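Bendum Throw Blanket — Slate

Item 302. Back in stock, smaller run than last time, so dont wait for the email.

Soft woven throw for a couch or the foot of a bed. Medium weight. Big enough for 2 people if they like each other. Hemmed on all four sides, corners double stitched after the July returns — thanks to everyone who wrote in. Old stock with the single stitch is gone.

Colors: Slate, Oat, Brick. Oat is down to 33 pieces. Brick ships from the Kurdale warehouse, add a few days.
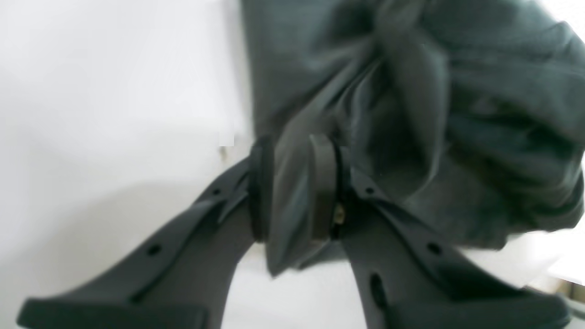 Slate is the one we get the most email about. Is it gray, is it green. Dark gray first, then a faint green-blue tint on top, and you can see a slight sheen along the folds where the cloth bunches up. Next to a true black it will look softer. Next to navy, greener. Swatches are free, ask Lucie Simard at the order desk, one per color per household.

Care: Machine wash cold, gentle. Tumble low or hang over a rail. No bleach, no fabric softener. Creases drop out overnight if you hang it up, or use a cool iron through a towel. Wash Brick alone the first two times — it bleeds a litle.

Shipping: Folded flat in a paper sleeve, no plastic. Goes out next working day. Gift wrap is extra, pick it at checkout.

Returns: Unwashed, in the sleeve, with the slip. Lost the slip, write to Tiburcio Meléndez with your order number and he'll send a new one.

Matching pillow covers in Slate and Oat, see Prello page. Covers only, inserts sold seperately.

Page updated October 2021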